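Ticket 480 – Imprimante réseau Barnel hors ligne après le changement de routeur
Ouvert par : Annunziata Amato
Site : Adura, atelier du fond
Date : 28 novembre 2025
Priorité : normale

L'imprimante répond au ping depuis mon poste mais reste « hors connexion » dans la file d'attente. Redémarrée 2 fois, sans changement. Les bons de livraison s'accumulent.

Photos de la table blanche de l'atelier :

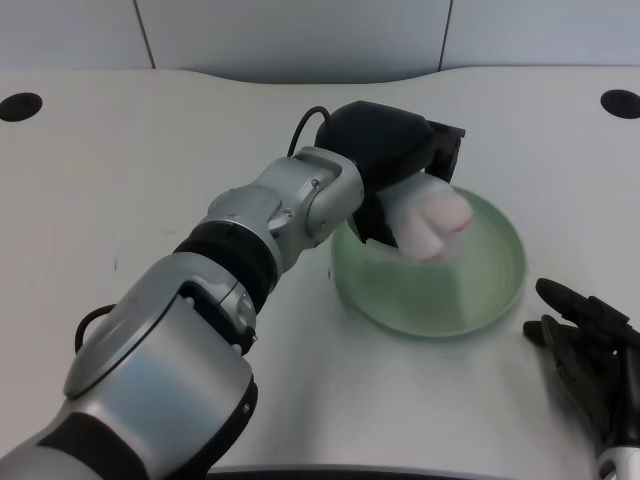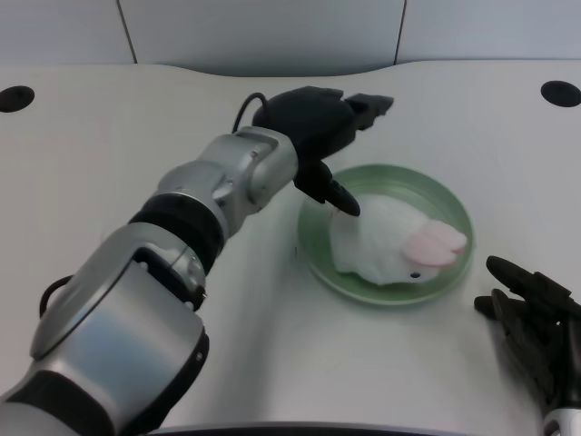 Suivi

Senga Matheson : L'adresse de l'imprimante a changé avec le nouveau routeur. Elle finissait par 8, elle finit maintenant par 70. Le port Windows pointe toujours vers l'ancienne. Peux-tu ouvrir Propriétés > Ports et corriger ?

Annunziata Amato : Corrigé. La page de test sort, les bons de livraison non.

Senga Matheson : Vide la file, arrête le spouleur, relance-le, puis renvoie un seul bon.

Annunziata Amato : Le bon est sorti. J'ai renvoyé les autres, tout est imprimé.

Senga Matheson : Adresse réservée dans le routeur. Reste à modifier le port sur le poste de Brisa Ochoa, même manipulation.

Statut : en attente (poste de B. Ochoa)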